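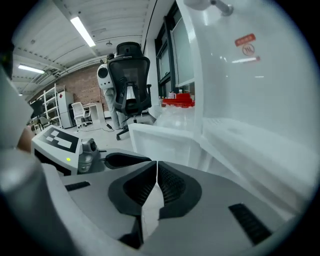

A gray hand-held gripper, its two black ribbed pads closed together.

Search the magazine... Go

Filed under: Museums & Giving / Around the County

What the Rulgate Museum Does With Your Grandmother's Butter Churn

Morris is a moose. Head and shoulders only, glass eyes, one antler longer than the other, and he has hung over the front stairs of the Rulgate Museum for as long as anyone on the payroll can remember. No paperwork. No donor card. A brass plate with his name on it and that's all.

"I would love to know who gave us Morris," says Mitra Mazandarani, the director. She is walking fast and I'm writing while I walk, so forgive the notes. "I'd love to know if he was given at all. He might be a loan. There could be a family out there who thinks we've been taking care of their moose."

It's March and the heat is on too high in the front hall and off in the back. School group coming at 10:30. We have until then.

The museum is the old Grerkitz mill office plus an addition from the years when there was money for additions. Brick in front, cinder block behind. For most of its life it took whatever came through the door. Butter churns, a lot of butter churns. Wedding dresses. A dentist's chair. The town band's bass drum with a hole in it. People died or moved to a condo and the kids drove over with a carload, and whoever was at the desk said thank you and wrote out a slip, or didn't.

Then the storage rooms filled up. Then the hallway to the storage rooms.

So now there is a project, and the project is what I came to see. The museum is going through everything it owns, shelf by shelf, and deciding what stays. Staff call it the count. 3,000 objects on the books when they started, and a good many more that never made it on to the books. In the first year they finished 1,000. Mazandarani says that number in the tone of someone who has said it to the county board.

What happens to the rest is where it gets touchy.

The word for it is deaccession. Museum people don't like how it sounds and use it anyway. It means an object formally leaves the collection. It might go to another museum, or back to the family, or to a school, or to auction. Once in a while into a dumpster, if it's moldy or dangerous. Rulgate had a jar of something from the pharmacy display that the fire department came and got.

"You have to do it in the open," Mazandarani says. "List it, vote on it, put the minutes up. The trouble starts when somebody finds Grandpa's saddle at a flea market."

Has that happened here? Pause.

"Before my time."

It was a harness, not a saddle, I'm told later by a man in the parking lot who is still mad about it.

Carys Prosser runs the collection. Her office is a desk at the end of a row of metal shelves, a lamp, a space heater she isn't supposed to have. She came from a bigger museum, one with a loading dock, and took a pay cut. She says she wanted to be somewhere she could touch everything at least once.

Each object gets the same treatment. Out of the box, look it over, measure, photograph, find the slip if there is one. Then a form. Who made it, who used it, where. Do we have another. Is the other one better. Would we ever put it out.

Butter churns first. She had 12. She lines up the numbers for me on the back of an envelope, and it comes down to this: 2 stay. One was made by a cooper in Tirnstead, the next town down the river, and has his mark burned in the bottom. The other came with a letter. Four pages, a farm wife to her sister, complaining about the churn.

"It's a terrible churn," Prosser says. "She hated it. It leaks. It's the best thing on that shelf."

The other ten were offered back to the families that gave them. Three said yes. One family drove in from out of state, had lunch, took pictures on the steps, cried some. One said they'd had no idea and please don't send it. A living history farm took four. The remaining ones are waiting on a decision.

I asked what makes somebody angry about a churn.

Prosser thinks it's not the churn. When people hand something to a museum they figure it's handled. Permanent. They've kept it in the basement for thirty years feeling bad about it, and now it's safe and they can stop. A phone call saying the museum would like to give it back undoes all of that. She makes the calls herself, in the afternoon, never before a holiday. She has a rule about not leaving the news on a machine.

There's also the gift question, and it goes the other way. Money has been offered on condition. One local business owner would pay for new shelving throughout if his family's things got a room with a sign. Mazandarani won't say who. She turned it down, or as she puts it, is still talking to him about it. The policy the board passed says no gift comes in with strings any longer. No "must be displayed." No "must be kept together." A thank-you letter, a tax form, a line in the annual report.

Some board members thought that would kill giving. So far the offers keep coming, Mazandarani says, only smaller stuff and better. People read the list of what's wanted, which is posted inside the front door and reads a little like a personals ad:

Photographs of working people, names on the back if possible.
Anything from the shoe plant.
Menus.
Home movies, any format, even if you think they're ruined.
Restaurant signs (ask first).
Please no more typewriters.

The shoe plant is the big gap. It was the largest employer in Rulgate for two generations and the museum has almost nothing from it. A time card, a last, a company softball shirt. Rich families gave to the museum. The people who worked the line mostly didn't, or weren't asked. So there are silver tea services from every hill street in town and hardly a lunch pail.

Prosser has been setting up a table at the Tirnstead senior center once a month with a scanner. You bring your pictures, she copies them, you take them home again. No giving up anything. That's been the part that works best, in her opinion, and it costs next to nothing. A woman brought in a snapshot of the cutting room with every face labeled in ballpoint, right across the foreheads. Prosser was thrilled. "A conservator would faint," she says.

10:20. We cut back through the main hall. The dentist's chair is staying, by the way. Kids love it. The bass drum too, hole and all. The wedding dresses are going down to a handful, and that one's been hard, as every dress has a granddaughter attached.

What about sales? A few better pieces did go to auction, furniture mainly, none of it local. The money goes into a fund that can only be spent on the collection. Not the roof. Mazandarani would very much like to spend it on the roof. There's a bucket behind the ticket desk and she moves it a few inches with her foot as we go by, without looking down.

Her worry is running out of time more than money. The grant pays for one assistant and it ends before the count does. After that it's Prosser and whoever she can borrow. The farm tools haven't been started. Neither has the attic, where there are trunks, and she has opened one of teh trunks and closed it again.

Still, you can walk down the storage hallway now. Both shoulders clear. There's a chair in it, even. Somebody had left a sweater on the chair.

I asked if visitors notice any of this. Mazandarani said a few of the regulars complained the place looked empty when the first cases got thinned out. Then they started reading the labels, because there was room for longer labels. The churn letter is out, typed up next to the real one, and people stand there and read the whole thing. One man laughed so loud that the front desk came to check on him.

The bus pulls in. Doors, coats, noise. A boy at the bottom of the stairs wants to know if the moose is real, and is the rest of him on the other side of the wall. Prosser tells him to go look. He goes.

As for Morris, his form is filled out as far as it can be. Donor: unknown. Date: unknown. Do we have another: no. Under recommendation she has written "keep," and under reason she's left it blank, the board can fill that in if they want too.

The Rulgate Museum takes donation offers by phone or mail. Please do not leave items on the steps.

Contact us | Subscribe | Copyright, all rights reserved | Back to top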